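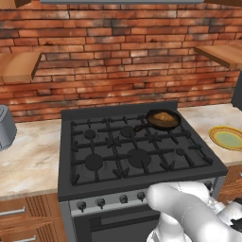

Our club's simulation track should be scored on the whole set of kitchens, with no credit for a best run. The current rules let a team submit one layout of its choosing, and every team submits the layout it trained on. A stove like this one, with black burner caps under black grates and a dark pan set over the back right, is a hard perception problem the first time a policy meets it. After 4000 episodes in the same room it is a memory problem. The long handle points left across the back of the cooktop, and a policy that has only seen it there has learned a fixed reach.

Last season's entry, Skement, did well under the current rules. In March we ran it on 11 layouts it had not been trained on, using the same arm and the same task list. Of 469 trials logged, over half ended with the gripper closing on air. Flirnico, which placed lower, degraded less. The score sheet has no column for that.

The usual objection is compute. Students share one workstation, and a full sweep takes it from 6 in the evening until morning. That is a scheduling cost, and the Mahawong group already pays it by queuing jobs overnight. A second objection is that beginners will post low numbers and quit. Beginners post low numbers now, and they also have no way to find out why.

I would keep the single-layout run as a qualifying check and move all ranking points to the sweep. The Tevent scripts already randomize counters, wall textures and pan position. They need a fixed seed list, published after code freeze, and a rule that failed trials stay in the log.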